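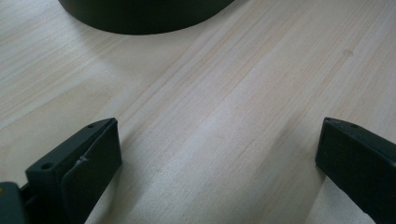 The gripper on the Pulby table cell gets this check before the first job of the month and after any crash or dropped part. It covers the fingers, the pads, the mounting and the table itself. Do it with the fingers open and nothing held between them. The left finger has a pale scuff on its inner front face, and that mark is the one referred to in item 4. The small round holes in the tops of the fingers are the ones meant in item 3.

**Checklist, November 2023**

Cell: Pulby, table station
Gripper fingers: Orberg pattern, printed set 7
Result: passed with comments

**Before starting**

- [x] 1. Cell stopped and locked off, key with the person doing the check.
- [x] 2. Air off and gauge at zero. *Comment: gauge needle sticks slightly. Tap the glass before reading it.*

**Fingers and pads**

- [x] 3. Screw holes clean, no cracks running out from the edges. *Comment: checked with a torch and a fingernail. No cracks felt.*
- [x] 4. Inner faces free of burrs and deep scratches. *Comment: left finger scuffed. Surface mark only, nothing catches on a cloth. Leave it in service and look again in February.*
- [x] 5. Pads flat and stuck down along every edge. Press each corner with a thumb.
- [x] 6. Both tips the same height above the table, within 2 mm. *Comment: right tip was low. Slackened the finger, reseated it and tightened again. Now level.*
- [ ] 7. Spare pair of fingers in the drawer. *Comment: one left finger only. A right finger has been asked for from Dreßler. No delivery date yet.*

**Movement**

- [x] 8. Air on, fingers open and close by hand control without jerking.
- [x] 9. Full opening is 90 mm, measured tip to tip.
- [x] 10. Test block held for one minute at slow speed, no slip. *Comment: used the steel block. The plastic one has worn corners and should be thrown out.*
- [x] 11. Cycle counter written in the log and set back to zero.

**Table**

- [x] 12. Surface wiped with a dry cloth. No solvent on the wood.
- [x] 13. Table does not rock when leaned on at any corner. *Comment: back foot wound down half a turn.*
- [x] 14. Reference position run and compared with the last sheet. *Comment: program 47 stopped in the right place on each try. The Avard controller showed no faults.*

**Still to do**

Item 7 stays open until the right finger arrives. When it does, check it against the fitted one for height before it goes in the drawer, as the last spare was printed short and had to be sent back. Replace the air gauge at the next planned stop.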